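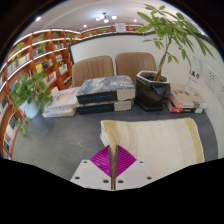

報道関係各位
2024年10月7日
Corkance(コーカンス)

読み終えた本が次の町へ旅に出る 巡回型ブックシェア「Prandbridge」、秋シーズンの参加受付を開始

地域の読書活動を支援するCorkanceは、本日より、巡回型ブックシェア「Prandbridge(プランドブリッジ)」秋シーズンの参加受付を始めます。家庭で読み終えた本に一言カードを添えて送り出し、商店や銭湯、診療所の待合室などに置かれた小さな棚をめぐりながら、次の読み手へ手渡していく取り組みです。

6月に行った試験開催では、299冊の本が5つの地区を巡りました。料理の本が理髪店の棚で人気を集めたり、古い登山記にカードが何枚も重なって戻ってきたりと、準備していた私たちのほうが驚かされる毎日でした。秋シーズンでは棚の設置場所を32か所に増やし、新たにヤジー地区とポーントン地区が加わります。

■ 参加のしかた
参加費は無料です。お手元の本を2冊まで、最寄りの棚にお持ちください。棚に備え付けの一言カードに、好きな場面、読んだ季節、勧めたい相手など、思いついたことを自由に書いて本にはさみます。お名前はペンネームでもかまいませんし、絵だけのカードも大歓迎です。

借りるときの手続きもありません。気になる本を持ち帰り、読み終えたらカードに一行書き足して、どの棚にでも返していただけます。途中でやめた本もそのままお戻しください。「半分まで読んだ」というカードから、続きを引き受ける人が現れた例もありました!
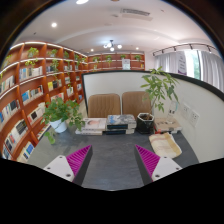 お預かりできるのは、小説、随筆、実用書、絵本、写真集、漫画などです。書き込みのある本も、読むのに差し支えがなければお受けします。百科事典の全巻揃い、雑誌、問題集は棚の大きさの都合でご遠慮いただいています。外国語の本については言語を問いません。試験開催ではポルトガル語の絵本がよく動き、読み聞かせの会でも取り上げられました。

■ 新しく加わる2つの地区
Yazzie(ヤジー)では、川沿いの商店街が棚の置き場所を提供してくださいます。豆腐店の軒先、自転車店の待合いす、写真館の受付と、どこも店主の方が自分で場所を選びました。豆腐店の棚は朝6時から開いているので、出勤前に立ち寄りたい方にもぴったりです。

Pornton(ポーントン)は坂の多い住宅地です。坂の上と下に棚を置き、散歩の途中で本を入れ替えられるようにしました。上の棚の隣にはベンチがあり、夕方は港まで見渡せます。ここで読み始めて、そのまま最後まで読んでしまう方がきっといるはずです。

■ 企画担当 Esperanza Ferreira(エスペランサ・フェレイラ)のコメント
「試験開催のあと、カードを全部読み返しました。感想というより手紙に近いものが多くて、何度も手が止まりました。知らない人の字で『ここで泣きました』と書いてあると、そのページまで早くたどり着きたくなるんです。秋は夜が長いので、分厚い本もどんどん出してほしいですね。私は祖母から譲られた料理随筆を棚に置くつもりです。手放すのは少し惜しいのですが、何が書き足されて戻ってくるのか、今から楽しみで仕方ありません」

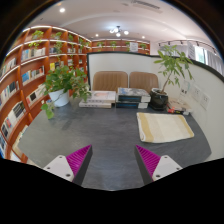
■ カード展と読み聞かせの会
シーズン中は、持ち主の了解を得たカードを各地区で順に展示します。ヤジー地区では写真館の壁をお借りし、試験開催のカードも並べる予定です。読み聞かせの会は小さなお子さま連れでも気兼ねなく過ごせるよう、出入り自由としました。読み手も募集していますので、声に出して読むのが好きな方はぜひお声がけください。

棚の設置にご協力いただける店舗や施設も引き続き募集しています。棚は卓上に置ける小型のものと、床置きのものから選べます。本の入れ替えと補充はCorkanceの巡回担当が行います。

■ 秋シーズンの概要
名称:Prandbridge 秋シーズン
参加費:無料
持ち込み:お一人2冊まで
棚の設置:32か所(ヤジー地区、ポーントン地区を含む)
申し込み:不要。最寄りの棚へ直接お持ちください

■ 取材について
棚の巡回への同行取材、参加者へのインタビューを受け付けています。読み聞かせの会の撮影をご希望の場合は、事前にご連絡をお願いします。

本件に関するお問い合わせ
Corkance 広報窓口(担当:Ferreira)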